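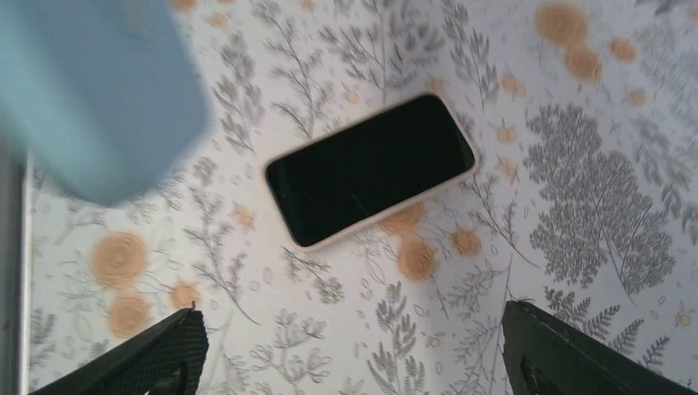

*Phone, face up, on the botanical print.*

# Emptying a phone before you sell it

Mine held 3400 photos, and a good many of them were of parking spots. If you plan to sell a phone, set aside an evening and do things in order, or you'll end up erasing the parking spots and your tax receipts together.

## 1. Back it up

Plug the phone in and get on your own Wi-Fi. Run the full backup from the settings menu, then open it on a computer and look for something recent. "Backup complete" is a cheerful message and I've been lied to by cheerful messages before.

Save these separately:

- voicemails you'd miss
- notes stored only on the phone
- chat history, which usually has its own backup buried eight menus down

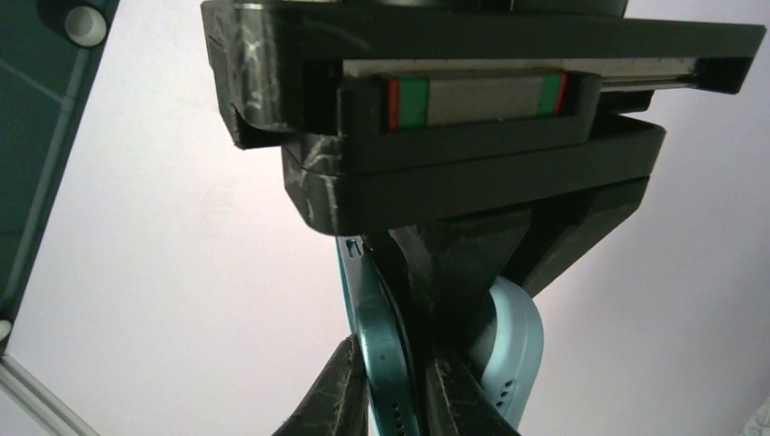 **Should I delete photos one at a time before the reset?**

Only if you enjoy it. The reset clears them all at once, so spend the time checking the backup.

## 2. Move your login codes

If you use an authenticator app, set it up on the new phone first and sign in to something with it. I skipped this once and spent most of June proving to my bank that I was me. They remained unconvinced for longer than I'd like.

## 3. Sign out, then erase

Sign out of your main account and turn off the "find my phone" lock. Take out the SIM. Then do the factory reset, and wait for the welcome screen in all those languages.

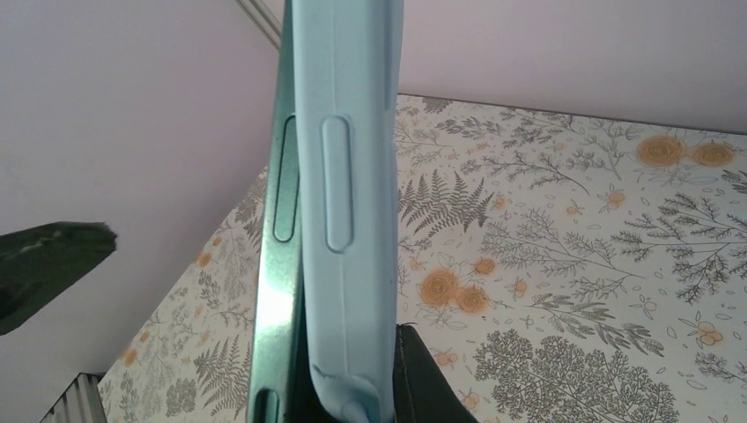
*Blue silicone case, side view, up against the edge of the phone.*

## 4. Price it like a stranger would

Look at what the same model sold for, ignoring what people are asking. The Rampersad secondhand board always has one listed at $1000 by an optimist -- it'll be there next year too. I knock off $20 for every scratch I've stopped noticing.

Wipe it down with a barely damp cloth, photograph the front, back and sides, and mention any damage in the first line.
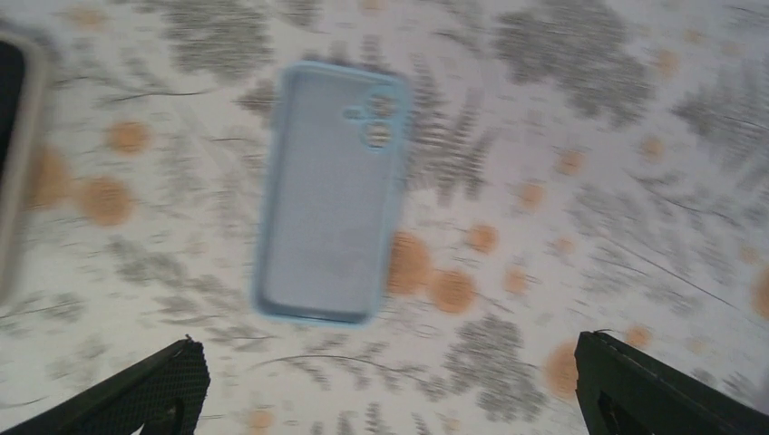

A reader in Grusthorpe wrote to say that step 2 should come before step 1, in capital letters, and that the welcome screen had been on for an hour before the codes came to mind. Fair enough. Do them in whichever order scares you more, as long as both come before the reset.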